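Doblar camisetas sobre la mesa sin que se arruguen por el estampado

Hazem Helmy
publicado en Casa y ropa, 86 visitas

Hola, a ver si alguien me ayuda, voy con prisa. En abril me mudo y estoy pasando toda la ropa de la cómoda a cajas. Doblo en la mesa del comedor, madera, bastante grande. Problema: las camisetas de algodón con dibujo. Las doblo en cuadrado, parecen bien, las muevo a la caja y ya están abombadas y con el dibujo marcado por la mitad.

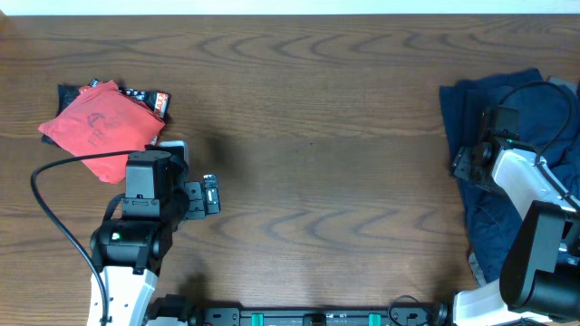 Los pantalones oscuros me dan igual, esos van enrollados y punto. Lo que quiero salvar son las camisetas, sobre todo una roja tirando a coral que me trajeron de Plarholm y que no se vende ya. ¿Doblar en tres? ¿Papel en medio? ¿Del revés? He visto unas tablas de doblar de la marca Ornura pero no quiero gastar mas si con las manos vale.

Gracias de antemano!!

Bent Sveinbjörnsson
3 votos

Con las manos vale. Yo lo hago así:

Despeja la mesa primero. Todo. Si queda una bolsa o un envoltorio debajo de la tela, el doblez sale torcido y encima se marca el bulto.

Camiseta boca abajo, estirada del todo, alisar desde el centro hacia fuera con la palma. Mangas hacia dentro. Laterales hacia dentro, que se toquen justo por detras del dibujo, sin pisarlo. Luego de abajo arriba en dos veces.
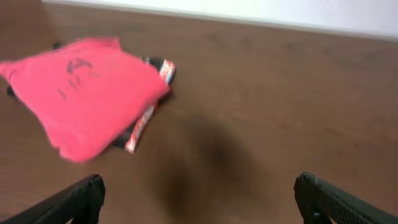
Lo de que se abomba por los bordes es aire, casi siempre. Aprietas con el antebrazo antes del último doblez y baja bastante. Y en la caja ponlas de pie, como libros, no en pila. En pila la de abajo se come el peso de todas y ahí es donde se pega el estampado. Papel de seda solo si el dibujo es de los gordos, de goma. Si es tinta fina no hace falta.

Ah, y las del revés, sí, si van a estar meses guardadas. Para una mudanza de un dia ni te molestes.

marisa_k
0 votos

yo las enrollo todas y listo, 8 por caja de zapatos. se arrugan un poco pero total hay que plancharlas igual

Hazem Helmy
Gracias Bent, probado lo del antebrazo y mucho mejor. Me faltaba quitar las cosas de la mesa, tenia de todo por ahí. Lo de ponerlas de pie lo hago esta noche cuando consiga mas cajas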